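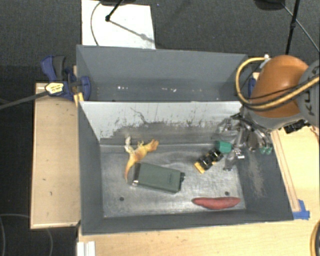 Finder shows wrong number of items in a folder, and search does not find all files

I have a folder on my Mac with product photos for our small shop, and I want to be sure that I have all of them before I move it to an external disk. In the Finder window the status bar at the bottom says 2,482 items. But when I select the folder and press Command-I, the Info window says 3,303 items. I name every photo by what is in it, so a picture of a yellow and orange toy dinosaur in a gray metal bin is called dinosaur-bin.jpg. When I type "dinosaur" in the search field, this file does not come up, although I can scroll down and see it with my own eyes. Is the folder damaged? I am on a MacBook Air and the folder is called Trikotia. I have already restarted the computer two times.

Posted by guvow

Your folder is probably fine. The two numbers do not mean the same thing. The status bar counts only what is directly inside the window, so one subfolder is one item, even if it has hundreds of files in it. The Info window counts also the contents of the subfolders. To see the status bar in every window, choose View and then Show Status Bar.

For the search, please look first at the line under the toolbar, where it says "Search: This Mac" and next to it the name of your folder. Click the name of the folder. If the file still does not come up, the Spotlight index may be old. You can build it again like this:

Open System Settings and go to Spotlight (on newer systems the section is called Siri & Spotlight).
Click Search Privacy at the bottom.
Click the plus button and add your folder Trikotia.
Close the window, then open it again, select the folder in the list and click the minus button.

After this the Mac starts to index the folder from the beginning. It can take a while. I did it with a folder of some 1,000 scans and I left it until the evening.

Posted by Nasution

I had same problem, I just copied everything to new folder and it was ok.

Posted by damov3

One addition to the answer of Nasution. If you want to count only the photos, without the folders, open Terminal, type

find ~/Pictures/Trikotia -type f -iname "*.jpg" | wc -l

and press Return. Change the path if your folder is in a different place. Run the same command on the external disk after you copy, and compare the two numbers before you delete anything.

Posted by guvow_desk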